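Talk notes: What we learned teaching a robot to tidy up, in a simulator, after school
Wednesday evening slot, 20 minutes plus questions
Speaker notes, tidied up a bit for the website

SLIDE 1: Title

Say hello. Wait for the back row to sit down. Check the clicker works before making a joke about it not working.

I help run the robotics club at Vudbridge. We're a mixed bunch, some sixth formers and some from the college next door, and we meet in the computer room once the last lesson has cleared out. We've been going long enough to have a cupboard full of half-built line followers and a very good biscuit rota. This year we did something different, and that's what I want to talk about tonight.

SLIDE 2: The entry form

So, the Orska challenge. It's a student competition where you write the control code for a two-armed robot and it has to do household jobs in a simulator. You upload your code, it gets run on rooms you haven't seen, and you get a score out of 1,000. No soldering! No spares box! No driving a van up the motorway with a robot wrapped in a duvet! (Pause here, the people who've done that will laugh.)

We thought it would be easier than building something. Ask the room who thinks simulators are easier. Hands up. Keep your hands up if you've used one. See what happens.

SLIDE 3: How we split up the work

We had 4 little groups. One did seeing things, one did moving the arms, one did the hand and the gripper, and one did what we called glue, meaning everything that fell down the gaps between the others. I thought glue would be the small job. Glue was enormous. If you take one thing home from tonight, put your most patient people on glue.

We called our code Ruggiero. There's a long story and it isn't very good, ask me at the break.

SLIDE 4: First score

Just show the number and don't say anything for a second.

485.

Out of 1,000. And we were thrilled, I have to say, because our first three uploads had scored nothing at all. Two of those were the arm group and the gripper group using different units, and one was a missing file. I'm not going to say whose file. It was mine.

SLIDE 5: Things that went wrong

Don't read them all out, there are too many. Pick from these depending on time.

The wrist. We'd worked out a lovely path for the arm and forgotten that the wrist has a limit, so it would get nearly there and then unwind itself the long way round, taking everything with it. The group that fixed this did it with a bit of pipe lagging and a marker pen, waving it about in the air until they could see where the twist came from. Best lesson of the whole year, and the lagging cost us nothing.

The log files. We saved everything. Every joint, every step. Then we couldn't find anything in there. Now each run gets a one-line note saying what we changed and what we hoped it would do, and people moan about writing it and then use it all the time.

The shared machine. We train on one decent computer and there was a proper squabble over who got it. We use a sign-up board called Plusto now, and it's fine so long as people take their names off when they've finished. (Look meaningfully at the club table.)

SLIDE 6: Two different ends

Slow down for this one, it's the bit people ask about.

The robot has a gripper on one arm and a hand with fingers on the other. When we started, everybody wanted the hand. Of course they did, it's the exciting one! You can make it wave. We lost two whole sessions to waving. But fingers give you a lot more joints to think about, and when a grasp goes wrong there are a lot more places to look for the reason. The gripper opens and it closes, and we could get a beginner writing sensible code for it in one session.

So our rule became: start a job with the gripper, get it boring, then see if the hand can help. The other thing we had to learn was where to park the arm you aren't using. We'd never thought about it. You have two arms sharing one small bit of space, and the one doing nothing still has to be somewhere. 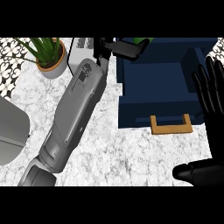 Gripper up close to the small green object on top of the navy cabinet, hand over on the right.

Let them look at it. Point out how close together everything is round that cabinet. Mention the drawer handle, low down at the front, and ask how they'd come at it and with which arm. Take two or three answers, there's usually a good argument. Our own lot still don't agree.

SLIDE 7: If you want to try it with your club

Pick one job and stick with it until the end of term. We swapped jobs twice and I regret both.

Get everyone to agree on units in the first session and write them on the wall in big letters.

Have something for hands to do. Some of our members were miserable looking at a screen for two hours, so we kept a bench going with the old line followers and people drifted between the two.

Show the failures at the end of each session. We put the worst run up on the projector and the whole room watches it together. Attendance went up when we started doing that.

SLIDE 8: What's next

We're entering again in March. The hand group wants another go at drawers and I've said yes, on the condition that they write their notes up properly this time.

Questions. If there aren't any, ask the table at the front what they'd have called the code.

Leave the slide with the club email on it up while people get their coats.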